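Fititz Sideline Scoreboard

Portable electronic scoreboard for hurling, Gaelic football and other field games

Sold by Skorkilora. Price on request — yes, we find that annoying too, but Fititz changes its list every September and we got tired of correcting the page.

We are slow to stock electronic scoreboards. Most of the ones we have been offered were built for basketball and then given a new sticker. They show one number per side, and a club that needs goals and points ends up doing sums on the back of a programme. The Fititz at least shows both, with the total underneath if you want it.

The maker says it can be read from the far end of a full-size pitch. Idalina Leitão took one to a Friday evening league game and could read it from behind the far goal once the sun had dropped. Before that she was guessing at the points. If your pitch faces west, ask us for the hood and haggle over it.

The battery is claimed to last four matches. We got three, with the clock running throughout and the brightness at full. Extra time would have made us nervous.

Niilo Juntunen looks after repairs for us and has opened up two of these so far. Both times it was the charging socket, and both times Hakala sent the part without an argument. He would still like a better socket. 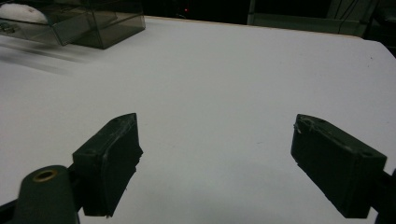
The handset is the weakest bit of the package. The buttons for goals and points sit side by side and are the same size, so wrong scores will go up, and there is no undo, only a minus button. A wired Drukia handset also works with this board and costs more. We think it is worth having for championship days.

"Tested to 1,000 hours" is printed on the carton. Tested how, and in what weather, we have asked twice and not been told.

In the bag: board, handset, charger, two folding legs. Pegs are extra.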